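Skerkcombe Residents Board > House & Garden > Painting a hallway dark: am I an idiot?

tiramville_tess
Our hall is narrow, faces north and has never seen the sun. My sister says go dark gray and "embrace it." My husband says white. The quote from Czarnecka Decorating was 187 for the walls, or 183 if we skip the door. Four whole dollars for the door. Opinions?

mudroom_mike
White. You'll want to find your keys before you die.

plinthandplunder
Dark, and do the door too. White in a hall with no light is just gray that you paid for as white. We did ours charcoal and left the wood trim alone, which kept it from feeling like a submarine.
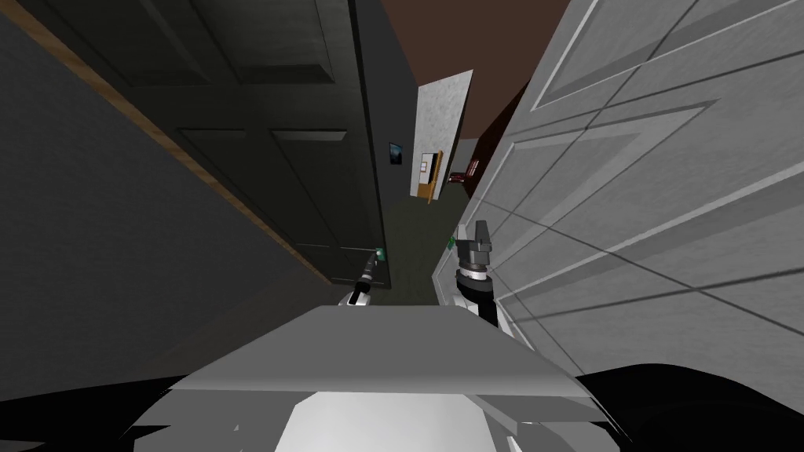

Go flat on the walls, too. Anything shiny shows every dent, and a hall is mostly dents.

mudroom_mike
Flat paint in a hall with kids. Bold. Mine had it looking like a bus station in 9 days.

plinthandplunder
Mine are grown and only damage the fridge.

oldgrout
Stirkine do a scrubbable matte. It costs 50 a can and scrubs off beautifully, paint included.

tiramville_tess
So that's one for dark, one for white and one against Stirkine. My husband has read this and now wants beige.

mudroom_mike
Go dark.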